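Why Things Look Blurry Up Close
Science pages for young readers, by Normand Turcotte

Hold one finger at arm's length and look at it. Now move it slowly toward your nose. At some point the lines on your fingertip go soft, and then they disappear. Your finger has not changed. It is now too close for your eye to focus.

Light bounces off each tiny spot on an object and spreads out. A lens bends that light so it meets again at one point. When it meets right on the back of your eye, you see a sharp spot. When it would meet farther back, the spot lands as a small disk. Many disks overlap, and the edges are lost.

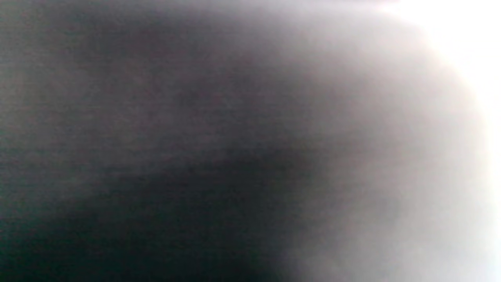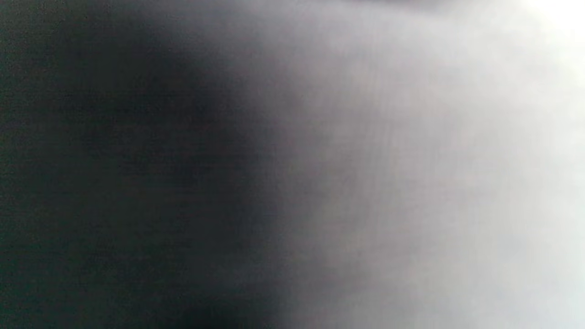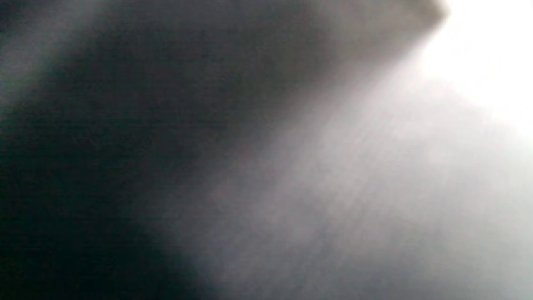
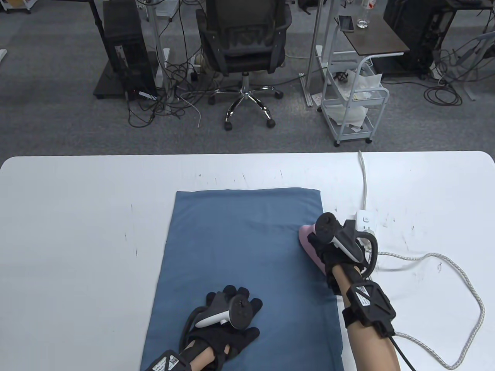 Every lens has a near limit, called the near point. Anything closer than that cannot be made sharp. Your eye has a soft lens that changes shape, so it can handle many distances. The first three pictures show only gray, dark and glaring white areas with soft changes between them, but in the last one the blue cloth and the pink iron are easy to name. In a blurred view, color and brightness still get through, while fine detail does not.

Try it: measure your near point
1. Print one small word on a card.
2. Close one eye and hold the card at arm's length.
3. Move it closer until the word goes soft.
4. Ask a helper to measure from the card to your eye.

Brayden Hiebert, age 11, measured 6 centimeters. His grandfather needed a much longer ruler. The lens in the eye gets stiffer with age, and the near point moves outward.

New words
Focus: the place where bent light meets.
Near point: the closest distance at which you see sharply.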